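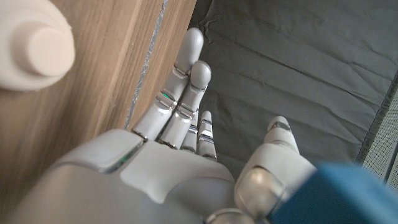

Page last modified: September, 16:20

Re: [rainer-hands] Finger stops closing mid-grasp

> Our Nunex hand faulted again, code 764. Fingers stay extended, thumb still answers.
> Has anyone else had this on Bitum firmware?

Yes, same code here, after 50 cycles. The lights on the hand stayed green all through it – don't go by them. Check the log.

We traced ours to the wrist connector and reseated it, then ran 20 cycles with no fault. I wouldn't call that fixed. Until Prastatix replies, cut power before reaching in. Ours closed by itself 6 seconds after a reset.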